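Tema 8. Autoridad científica y debate parlamentario
Apuntes de Ivana Cáceres

Un comité legislativo puede citar a un experto, pero no está obligado a seguir su consejo. Conviene separar dos preguntas: qué se sabe y qué se debe hacer.
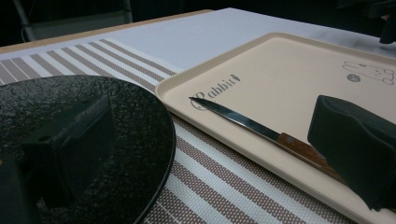 La primera admite prueba; la segunda exige votar – y responder por el voto.

Caso Ollano: cierre de escuelas durante 14 días. El informe técnico daba 2 escenarios y la cámara debatió solo uno.
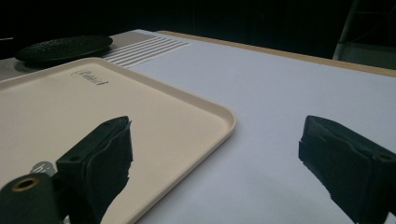 El acta no recoge el motivo. Lectura para mayo: Gaete, capítulo 2.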